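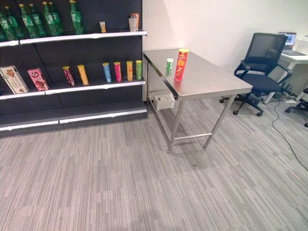
Akside Robotics Club, notes from the summer meeting, 5 August 2025

I'm on minutes again, so apologies in advance for the tone. Thirumalai Thevar chaired. We had a decent turnout for August, with two people dialling in from home and one of them on mute for most of the first item, which we only found out when she asked why we'd all ignored her.

Last meeting's minutes were agreed with one correction: I'd written that the Samard arm was "fixed", and Priit would like it known that he said "fixed for now". Noted, Priit!

## 1. Where we are with the shop task

Quick recap for anyone who missed July. The Stureo challenge this year is a restocking one. The robot gets a shelf with snacks and drinks on it and a table with stock waiting, and it has to put the stock where the judges' card says without sending everything else flying. We get 16 minutes for a full run, including any resets, and the rules are quite strict on what counts as a reset.

Thirumalai took us through the practice log. The tall snack tubes are going all right. The gripper likes a cylinder, and as long as the neighbours aren't too close it gets in and out cleanly. Bottles are still the problem. When they're bunched together the fingers have nowhere to go, and the robot tends to nudge the one next door on the way in. We talked about whether to approach from above or to pull the front one out at an angle first. I'm for the angle. Mirela is for above. We're going to try both and stop arguing about it (this took a good while, I've cut it down).

The flat boxes came up as well. A box standing up straight is fine, but a leaning one confuses the pose estimate and the wrist goes in twisted. Mirela wants a proper set of practice layouts with boxes leaning both ways. Agreed, she'll draw them up and pin them in the shared folder.

**Action:** Mirela to write the leaning box layouts.
**Action:** me and Priit to run both bottle approaches and log them the same way, so we can compare.

## 2. Bottom shelf

Long item, this. The rules draft says any level can be used, including the bottom one, and we've done almost nothing down there. The arm can reach it on paper. In practice the elbow comes very close to the middle shelf and Priit doesn't trust it at any speed above a crawl.

Options we went through:

- Slow everything down for the low level and accept we'll lose time
- Move the base back before reaching down, then forward again
- Skip the low level and take the points hit

Thirumalai was firmly against skipping, and pointed out that last year's winners (the Herrera lot) picked up most of their lead on the awkward placements everyone else had left alone. Fair point. We settled on moving the base back, and Priit will work out how far. If it's eating too much of the clock by the end of the month we'll look again.

**Action:** Priit to do the reach numbers for the bottom level.

## 3. Wrist camera

I'd asked for this one. We all had a look at the wrist view on the laptop and I think people were surprised how much of it is robot. There's the big black housing along the top and then the thick column coming up through the middle, so what's left for finding stock is mostly down the sides. Mirela reckons we could mask those bits out in software and stop the detector wasting effort on them. I said yes please.

There was a suggestion of moving the camera further out on a longer bracket. Priit reminded us that every change to the mount means calibrating again, and that the last calibration cost us a whole evening and some friendships. So we'll mask first, and only touch the bracket if that isn't enough.

Somebody also asked if reflections off the steel table will bother it. We don't know yet. I'd like to test with the table covered and uncovered — same layout, same lights — before anyone starts changing thresholds.

**Action:** Mirela to try the mask.
**Action:** me to do the covered and uncovered table test.

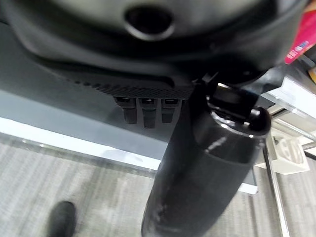
## 4. Money

Short and not very cheerful. We have £1,290 left in the account. The entry fee is already paid, but the van isn't, and neither are the replacement finger pads from Samard. Thirumalai has asked for a van quote and will send it round when it turns up. Please don't buy stock for practice out of your own pocket without telling me first, I can't refund you for crisps you've eaten. You know who you are.

## 5. Who's coming in September

The challenge is in September and we're allowed four people in the arena and as many as we like shouting from the side. Thirumalai, Priit and Mirela are definite. I said I'd take the fourth place if nobody else fancies it, and there was a bit of a silence, so that's me then! If any of the newer members want it, do say, I'd be very happy to swap and hold the sandwiches.

We'll do full timed runs every Thursday until then. Seven layouts so far, with Mirela's new ones to be added as they're ready.

## 6. Anything else

- The key for the side door has gone missing again. Check your coats.
- Please label your batteries with the date you charged them, on tape, in writing other humans can read.
- New joiners' evening will be after the challenge, date to be sorted out by email.

Next meeting will be at the usual time, unless the van quote is terrible, in which case sooner.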